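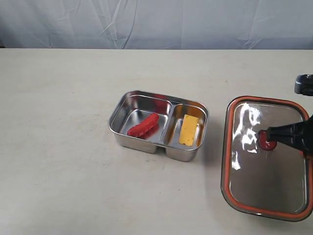
Can a Machine Do My Chores Yet? Frequently Asked Questions

Kivent tests arms, grippers and wheeled machines on ordinary household and light shop work. These are the questions we get most often from readers. Updated in February.

So, can a robot do housework now?
Some of it, some of the time. A robot vacuum will do your floors. A robot arm can pick up a cup, wipe a flat counter or put blocks in a bin if someone has set the job up for it. No machine we have tested can be left alone in a normal kitchen for an evening and trusted to get it clean.

What about packing a lunch?
We get this one from parents. Putting the food in is the easy half. A firm sausage or a slice of cheese has a clear shape and stays where you put it, and toy food is easier still, so most practice is done with toy food. A steel box with a divider helps too, as each item has its own place to go. Shiny steel can cause trouble for cameras, though, because the color of the food shows up again on the walls.

Then what is the hard half?
The lid. It has to be picked up, lined up with the box on all sides and pressed down until the gasket seats. A person does this by feel. An arm with two stiff fingers needs something to hold, and a raised knob on top of the lid is about the best thing you can give it. A smooth lid with no knob has to be taken by the edge, and the edge is the part that needs to go down on the box.

Clear lids are worse than solid ones. The camera sees the table through them, or it sees glare. A colored gasket gives it an outline to work from.

How often does it work?
In our last round we ran 1377 lid closings at the Merrick workshop, using several boxes and two arms. We count a closing as good only if the box can be turned upside down with nothing coming out. Boxes with a knob on the lid did much better than boxes without one. Snap-down clips on four sides had the worst results and we have stopped testing them for now.

How long does it take?
A person packs and closes a two-part box in well under a minute. Our faster arm needs 40 seconds for the lid alone. You can speed it up, but then it starts knocking the box sideways.

Can it handle real food?
Dry and firm food, yes. Bread gets dented. Anything with sauce is a bad idea. There is also the question of washing the gripper, which most makers do not discuss. Ask whether the fingertips come off and whether they can go in hot water. If the answer is no, keep the machine away from food you plan to eat.

Which chores are closest to being ready?
Floors are done. Mowing is done if your yard is simple. Next we would put sorting hard items into bins, loading a rack with cups of one size, and moving boxes from a shelf to a cart. Folding towels works but is slow. Fitted sheets do not work.

Is it different in a shop or small factory?
Yes, and it is mostly better. The parts are the same every day, the table does not move and you can bolt a fixture down. Closing 1000 identical tubs on a shift is a fair job for a machine. Closing five different tubs at home is not, or not yet.

Should I buy one?
For the house, we would wait. The Trilolora arm is the one we are asked about most, and it is a decent learning tool, but you will spend your weekends teaching it. If you run a shop and have one dull, repeated task, it makes sense to get a trial. Ask the seller to show your task with your parts on your table. A video of somebody else's parts tells you very little.

Do I need to know how to program?
Less than before. With many arms you move the gripper through the task by hand or with a controller, and the software learns from that. Plan on repeating it. We recorded 35 runs of one lid before the results stopped changing much, and a new lid meant recording more.

Are they safe around kids and pets?
Small arms are weak, but they can still pinch. Keep fingers out of the reach of the gripper, and mount the stop button where an adult can hit it.

Can I send you a container to test?
Yes. Mail it empty and clean, with the lid, to the Lollamia address on our contact page. We do not send containers back.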